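The Galanis Student Robotics Program is pleased to share an update on its October project. Students are learning to program a robot arm for service work on desktop computers.

The course is led by Ferhat Uçar, with lab supervision by Ekrem Canpolat. Enrollment stands at 83 students across all sections.

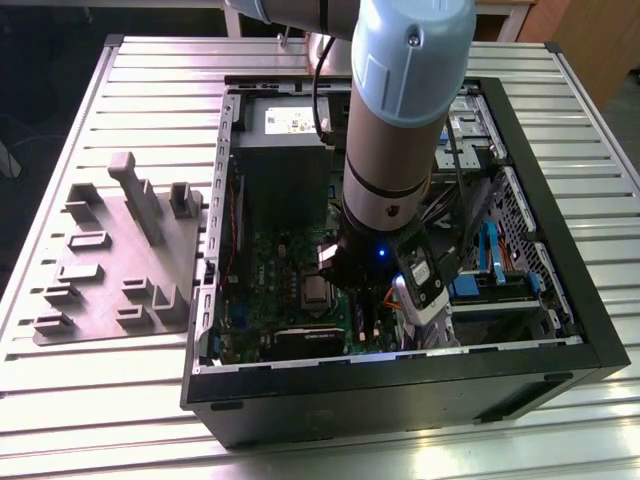
Each team is assigned one procedure and writes its own motion plan. Plans are reviewed by a second team before the arm is allowed to run at full speed.

Memory modules remain the hardest assignment. The space between parts is narrow, and the approach angle must be set with care. Teams have logged 336 attempts to date – every one is recorded, including those stopped early.

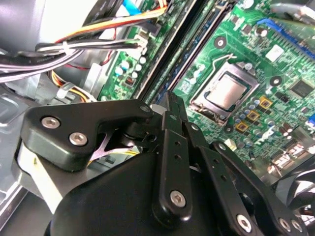
Gripper near the memory slots, Galanis Student Robotics Program

Students are graded on their written records as well as on the performance of the arm. A team that can explain a failed attempt clearly will receive credit for it.

The fixture plate was designed by second-year students and printed on campus. A revised version is under review – comments from teams are welcome through the end of the month.

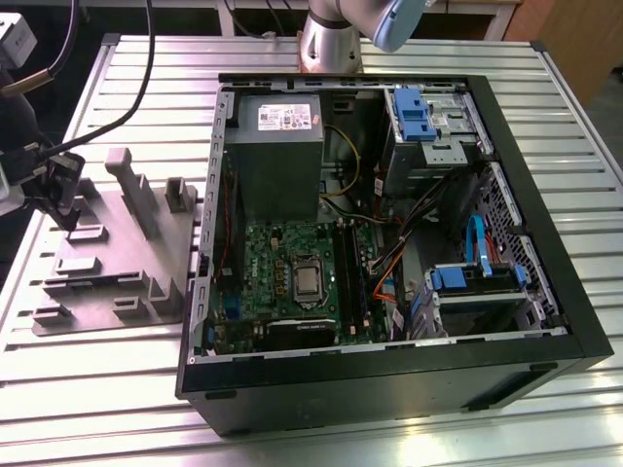
Final demonstrations will be held in the Ondedine Building. Each team will have 90 minutes, including setup. Families and prospective students are invited to attend.

We thank Wenico for its support of the program. Questions about spring enrollment may be sent to the program office.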